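Waltley Refurbishing
Workshop meeting, minutes
February 22, 2023
Held in the upstairs room, 9:15 a.m.

Present: Osvaldo Prado (chair), Everaldo Vasconcelos (minutes), two from the desktop bench, one from receiving, one from shipping, one from the front office.
Apologies: the laptop bench lead, who was at the Parko building for the day.

1. Minutes of the last meeting

Read and accepted with one correction. Under item 4, "power supplies" should read "power cords." The supplies were never counted. Everaldo has fixed the file copy.

2. Matters carried over

The loading door has been adjusted and now closes without being lifted. Closed.

The label printer for receiving was ordered and came with the wrong spindle. The seller will exchange it. Receiving will keep using the old printer until then. Still open.

The eyewash bottle by the battery cabinet was past its date. Replaced. Closed.

The question of who orders thermal paste was not settled in October and has come up again. Osvaldo ruled that the desktop bench orders it for both benches and that the laptop bench writes its needs on the board by the sink. Closed.

3. Receiving

The second load from Eronura arrived on two trucks. It is mostly desktop towers, with some monitors that were not on the list. Receiving has put the monitors on the far wall and will ask Eronura whether they want them back. Until there is an answer in writing, no one is to test or strip them.

Several towers came in with the side panels taped on and the panel latches missing. Receiving asked if these should be logged as damaged. Agreed that a missing latch is to be logged as cosmetic, and that a panel that will not stay on without tape is to be logged as damaged.

The front office asked that the asset tag be written down before the machine leaves the pallet. Last month 12 machines reached the bench with no tag recorded, and the tags had to be read off the cases one at a time and matched by hand against the customer's sheet. Receiving agreed and asked for a second clipboard. Approved.

Discussion of pallets. The broken ones are taking up the space next to the baler. Shipping will call the pallet company. If they do not come within two weeks the pallets go out with the wood scrap.

4. Laptop bench

Short report read out by Osvaldo in the lead's absence. Work is on schedule. The bench is short of the small bottom-cover screws and has been taking them from scrap units. The lead asked for a bag of 1000. Approved. The front office will check the length with the lead before ordering, as the last bag was too long and marked the keyboards from underneath.

5. Desktop bench

The bench reported that teardown and rebuild are both being held up by small parts getting separated from their machines. Processors and memory are the worst. A processor comes out, gets put down on whatever is close, and by the afternoon it is not clear which tower it came from. There was one case of a processor set down on its contacts on bare metal. It was tested afterward and passed, but the bench does not want to rely on that.

The following was agreed for open desktops.

The tower goes on its side on the slatted table with the panel off and the board facing up. The panel is stored on edge in the rack and not left leaning on a table leg.

Power cord out before anything else. Press the power button once after the cord is out.

Loose wires are to be moved clear of the processor area before the cooler comes off.

Memory comes out before the processor is touched. Both latches on each slot are opened first. Modules go straight into the antistatic tray with the tower's tag number on the tray.

Processors go in the pocket in the gray board, metal side up, and stay there until they are either put back or bagged. They are not to be put on the slats, on a power supply or on top of a case.

Only one tower's parts may be out on the table at a time.

There was some discussion of the last point. The bench felt it would slow them down on days when a matching batch comes through. Osvaldo said he would take slower and correct. It was left as agreed, to be looked at again after the Eronura load is finished.

Receiving asked whether the graphics card should come out as well. The bench said no, it can stay in for a processor change if it is not in the way, and taking it out wears the slot clip. Noted.

It was also agreed that the slats should be cleaned more often. Grit and old paste get down into the grooves and a dropped screw picks it up. A brush and the small vacuum will be kept on the hook at the end of the table. The bench will do it at the end of each shift and will not use compressed air, which only moves the dirt onto the next machine.

6. Storage of parts

Everaldo had gone through the shelves before the meeting. Memory is in good order. Processors are not. Some are in clamshells, some in bags, and a few are in a coffee tin. The coffee tin is to be emptied and thrown away. Anything in it that cannot be identified from its markings goes to scrap.

Guo has offered a lot of 3000 used clamshells at a price the front office thought fair. Nobody present could say how many of them would fit the parts we handle. The front office will ask Guo for a sample bag before agreeing to anything. If they fit, we would take the lot, and Parko could have part of it at cost.

Shelf labels are faded on the window side. Everaldo will reprint them.

7. Shipping

The first Eronura return load of 100 towers is due out at the end of next week. Shipping has enough foam corners but is low on the wide tape. Ordered during the meeting.

Shipping asked that finished towers not be stacked on the floor by the test rack. They get kicked. The desktop bench said there is nowhere else to put them until the rolling cart is repaired. Osvaldo will look at the cart wheel himself. If it cannot be fixed the front office will price a new one.

Shipping also asked for the finish check to be written on the sheet in ink and not in pencil. Agreed.

8. Bench sheet

The front office is putting the rules from item 5 onto one printed sheet for the desktop table. The wording was read through and two lines were shortened. 

Desktop on its side, panel off. Processor pocket in the gray board.

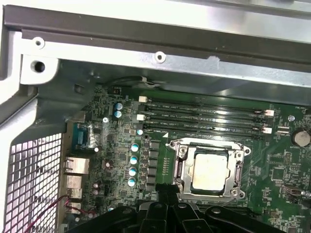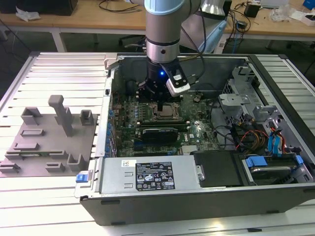
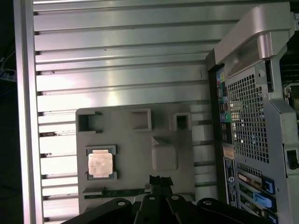 The sheet is to be laminated and fixed to the wall at standing eye level, away from the sink. The old sheet comes down at the same time. It still tells people to put processors in the blue bin, and there has been no blue bin since the shelves were moved. The laptop bench will get its own sheet later, once the lead has written down what they do. The front office asked for that in the next three weeks.

There was a question about whether the sheet should give torque figures for the cooler screws. The bench said the figures differ by model and that a wrong number on the wall would be worse than none. Left out. The bench will keep the maker's manuals in the drawer under the test rack, sorted by model.

9. Training

The new starter on the desktop bench has finished the first two weeks and has done teardown only. The bench would like to move on to rebuilds. Osvaldo agreed, with the first ten rebuilds checked by a second person before the panel goes back on. The second person signs the sheet next to the tag number.

Wrist straps were tested last month. One failed and was cut up so it would not be used again. A replacement is in the drawer.

10. Any other business

The kitchen drain is slow. Everaldo has reported it to the landlord twice and will report it again.

Receiving asked if the radio could be turned down in the mornings while the phone is in use. Agreed.

The spare key for the battery cabinet has not been seen since the stock count. Everyone to check coat pockets and tool bags. If it is not found the lock will be changed.

Actions

Osvaldo Prado: cart wheel; write to the laptop bench lead about the sheet and the screws.
Everaldo Vasconcelos: shelf labels; drain; empty the coffee tin.
Receiving: letter to Eronura about the monitors; printer exchange; second clipboard.
Front office: sample bag from Guo; screw order; print and laminate the bench sheet.
Desktop bench: brush and vacuum hook; sort the manuals.
Shipping: pallet company; receive the wide tape.

Meeting closed at 10:20 a.m. The next one will be held in the same room after the first Eronura return load has gone out. Items for it should reach Everaldo two days ahead.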